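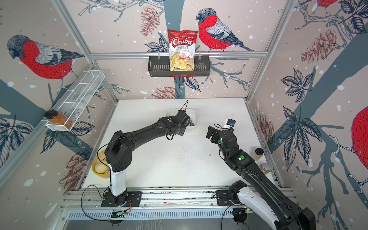 Attachment 1: cell interior, overview camera, both arms powered, chips in back-wall basket

Status: Open, waiting on site
Component: Episode recorder, Rototari 
Site: Nanmont, cell with bullfinch wallpaper
Opened: Sunday, November 18, 2018

Problem
Of 504 recorded episodes, 40 were rejected by the Stesach import check. Error on each: "wrist stream shorter than joint stream." Overview stream is complete in all 40.

Log
1. Replayed one rejected episode. Joint data runs to the end. Wrist images from the right arm stop before the gripper closes.
2. Swapped the wrist camera cable. Recorded 50 new episodes, same task (bag from basket to tabletop). Three rejected. Cable ruled out.
3. Checked disk on the recording PC. Old October batches had not been cleared and writes were stalling. Moved them to the Lanz server.
4. Recorded 50 more. One rejected, same error.
5. Lowered wrist camera buffer from 400 frames to default. Not yet tested.

Notes
Do not pad the short streams to get them past the check. Padded frames repeat the last image while the arm keeps moving, and the policy will train on that.
Leave the wallpaper and the jars on the right side of the table as they are until this is closed. Changing the background now would split the set.

Next
Site to record 50 episodes with the default buffer and attach the recorder log, including dropped frame counts per camera.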